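Trallow Repair and Share - progress report to the Pollcombe Fund
June 2023

Hello again! Here's how we've got on since the last report, and sorry it's a bit of a ramble, we've been busy.

The mending sessions
We ran 13 sessions this spring, mostly in the old chapel hall, and they've been fuller than I dared hope. Lamps and toasters are still the favourites, though we had a run of garden radios in May (all with the same duff switch, oddly). The sewing corner has its own waiting list now, so I've moved it nearer the windows and given it a second ironing board.

The Pollcombe end of the village is still under-represented. I put 200 leaflets through doors up there and got a nice trickle of people, but the bus times are against us - the last one back goes before we've finished the washing up. I'd like to try a Saturday morning instead.

The tool library
It opened four weeks later than planned, which was my fault for underestimating the shelving. We now have 300 items on the list and the borrowing book is filling up nicely. The carpet cleaner is never in! I've had to start a separate page for it. Hedge trimmers are next on the shopping list if the budget stretches, and a light wooden table is in use as well as the folding ones. 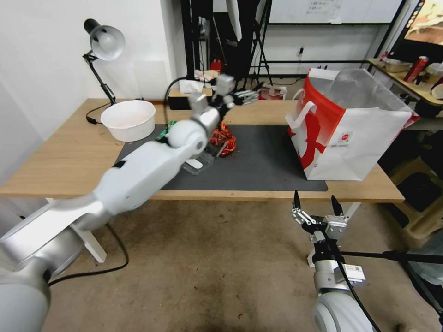
Money
We've spent £2822 of the grant so far, nearly all on tools, hall hire and the electrical testing kit. Nedelcu gave us a discount on the tester, and Skurkach let us have the shelving at trade price, so there's a little left in the equipment line. Could I move that across to hall hire, please? The chapel has put its rates up from July.

What's next
A bike session, if I can find a dry spot for it, and a proper sign for the door. I'll send the receipts separately - the scanner is playing up, so they may come by post.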